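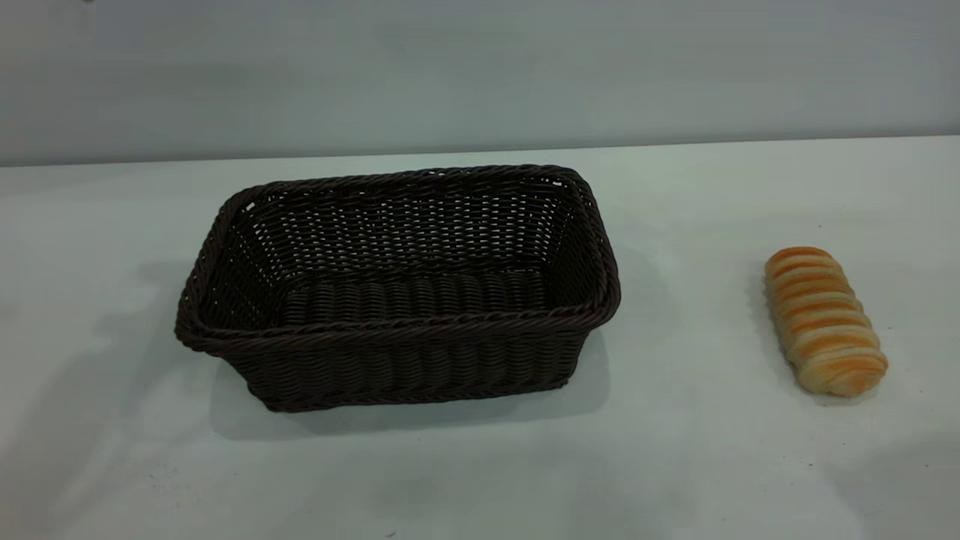
Baskets are made by weaving, the same basic process used to make cloth. The difference is stiffness. Cloth is woven from soft threads, so it folds and drapes. A basket is woven from strands stiff enough to hold a shape by themselves. In the dark basket next to the bread roll, the walls have two sets of strands. The upright ones are called stakes. The ones that run sideways, in and out of the stakes, are called weavers. Small gaps are left between them, and specks of white show through the far wall. The thick, rope-like edge around the top is the border, and it is chunkier than the walls.

Parts of a basket

Base: the bottom of the basket. It is usually made first.
Stakes: the upright strands. They do the job that posts do in a fence.
Weavers: the strands that go around the basket, passing in front of one stake and behind the next.
Border: the finished edge at the top. It locks the ends of the stakes so the weaving can't slide off.

How the weaving holds together

A basket may have no glue and no nails in it. It holds together by friction. Friction is the force that resists two surfaces sliding past each other. Every time a weaver crosses a stake, the two press together and there is a little friction at that spot. One crossing is weak. A basket has a great many crossings, and together they are strong.

The strands also push back. A bent strand tries to straighten, and this makes it press harder against its neighbours.

Why the sides lean out

Look at the shape of a bread basket from the side. The base is often smaller than the opening, and the walls slope outward between the two. Basket makers call this flare. Flare makes it easier to reach in and take a roll. It also means that empty baskets of the same size can be stacked one inside another, which saves room in a cupboard.

Corners are often rounded. A stiff strand bent sharply can crack. Bent in a gentle curve, it spreads the bending over a longer distance and is less likely to break.

Why bread goes in a basket

Bread fresh from the oven contains water. As the bread cools, some of that water leaves as vapour, which is water in the form of a gas. If a hot roll is put on a solid plate, vapour from the underside is trapped. It cools, turns back to liquid and makes the crust soft.

A basket with gaps in it lets air move. A ridged floor helps as well - the roll touches only the tops of the ridges, and air can pass along the grooves.

This works for a meal. It does not work for storage. Bread left in an open basket overnight keeps losing water, and the crust and the inside both become hard.

What baskets are made from

Many plants can be used. Willow is a tree with long, thin, flexible shoots. Rattan is a climbing palm that grows in warm forests. Rushes, grasses and strips of bark are used too. Dry willow snaps when bent, so makers soak it in water until it is flexible. It stiffens again as it dries.

Some baskets are woven from plastic strands. These can be washed with soap and water. It is not always easy to tell the material of a basket by its colour, as both plants and plastics can be dyed.

Try it: a paper basket wall

You will need two sheets of stiff coloured paper, a ruler, scissors and tape.

1. Cut one sheet into 8 strips of equal width. These are the stakes. Lay them side by side with a small gap between each.
2. Tape the top ends to the table so they stay still.
3. Cut the second sheet into strips of the same width. These are the weavers.
4. Pass the first weaver over one stake and under the next until you reach the end. Push it up close to the tape.
5. Start the second weaver the opposite way - under first, then over.
6. Keep swapping until the stakes are filled.

Now pull gently on one weaver. Then try again with only two weavers left in place and compare how easily the strip slides.

Words to know

Flare: an outward slope from a narrow base to a wider opening.
Friction: a force that resists sliding.
Vapour: a substance in the form of a gas.
Flexible: able to bend without breaking.

Written by Eduardo Abella for the Trameo junior series. Last updated 2018-03-12.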